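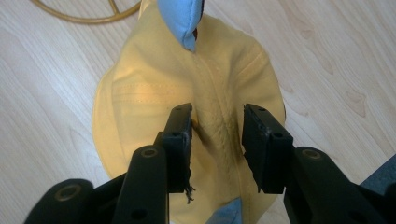 Yellow cloth on the floor, gripper pads to either side of the seam.

Last updated: April

I've been meaning to write up our house rules for hand-held gripper work, mostly the ones we borrowed from the Sorstead group and then fussed over for weeks. My favorite is still the dullest - look over both finger pads before you start, and trim any stray threads you find. After that, open the fingers all the way over bare wood and leave them there for 4 seconds.

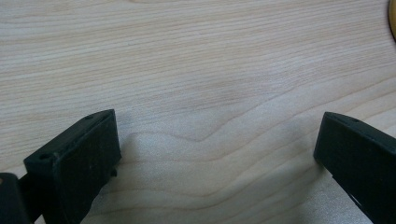

How often should the pads be wiped down? Every 20 recordings, and again whenever you change fabrics.

I know that sounds fussy, and I grumbled too, but I've come around to it (mostly!). We also write down which surface we're on, floor or table, and we stop after 30 minutes for a stretch and some coffee. 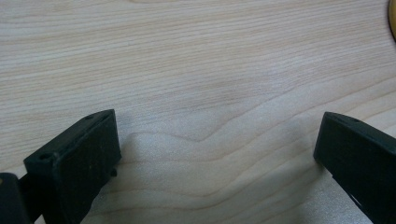

Lapointe wrote back that the wiping rule is fine but the stretch break ought to come sooner, as tired wrists make for sloppy grips.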